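Adhesive tape

Adhesive tape is a strip of flexible material coated on one or both sides with an adhesive and usually sold wound on a core. It is used for sealing, joining, masking, marking and insulating. The strip is known as the backing or carrier. Tapes are commonly grouped by backing, by type of adhesive, or by intended use.

Construction

A single-sided tape has a backing, an adhesive layer and often a release coating on the outer face, which lets the roll unwind without tearing. Double-sided tape carries adhesive on both faces and is wound with a removable liner. Backings include paper, cloth, metal foil and plastic films such as polypropylene, polyester and PVC. The most common adhesives are based on natural or synthetic rubber, acrylic or silicone.

Most household tapes are pressure-sensitive and bond under light finger pressure at room temperature. Gummed paper tape is a different type. Its starch-based or animal glue coating has to be moistened before use.

Cores and winding

Tape is made in wide sheets and wound into large rolls, which are then slit to the finished width. The core is a short tube, normally of paperboard or plastic. A 3-inch core is standard for packing tape in the United States, while small desk rolls often have a 1-inch core. Core size matters mainly for fitting a dispenser, and adapters are sold for some models.

Roll length depends on backing thickness and outside diameter. Packing tape is widely sold in rolls of 55 yards for hand use. Much longer rolls are made for carton-sealing machines.

Color

Color may come from pigment in the backing, from a printed layer, or from the adhesive showing through a clear film. Colored tape is used to mark floors, label boxes, identify cables and separate stock. Red is often chosen for warnings and for sealing goods that should not be opened, although its meaning varies from one workplace to another.
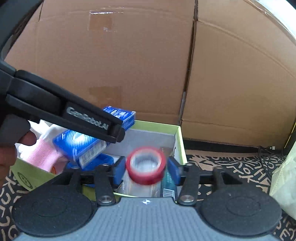

A roll of red tape with a pale core.

Storage

Rolls keep best in a cool, dry place away from direct sunlight. Heat can soften the adhesive and make it ooze from the sides of the roll, and cold makes many tapes stiff and slow to stick. Rolls are usually stored flat, in the original wrapping or with a liner between them, so that dust does not collect on the edges.

See also

Double-sided tape
Gummed tape
Masking tape
Tape dispenser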